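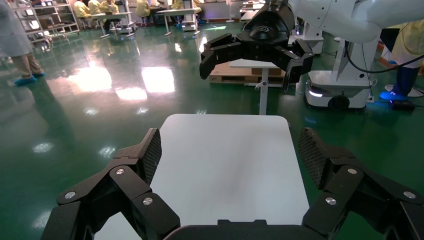
Osian Gethin asked after last week's class why we bother with wrist cameras at all, when one good camera on the ceiling sees the whole room. I gave him a pretty lame answer, so let me try again in writing.

The trouble with a ceiling camera is that the hand gets in its own way. Right when the fingers close, which is the moment you care about, the view from up there is mostly arm. A wrist camera keeps the grip pads in view the whole time, and the policy learns where things sit relative to the pads. Move the table a bit and it mostly doesn't care!

Sewwandi Liyanage ran the comparison for us on the Nelov set — 200 demonstrations, same network, same training time, only the cameras changed. Then each policy got 26 tries at the pick:

Ceiling only: 11 picks
Wrist only: 19 picks
Both: 22 picks

Two things I'd like you to chew on. First, 26 tries is a small number, so please don't get too excited about the gap between the last two rows (I did, and had to take it back). Second, wrist only fell apart when the part started out of view. It has no memory, so it just hovers.

For next time, read the Probert notes up to the part on action chunks, and bring one idea for fixing the hovering. Sketches are fine.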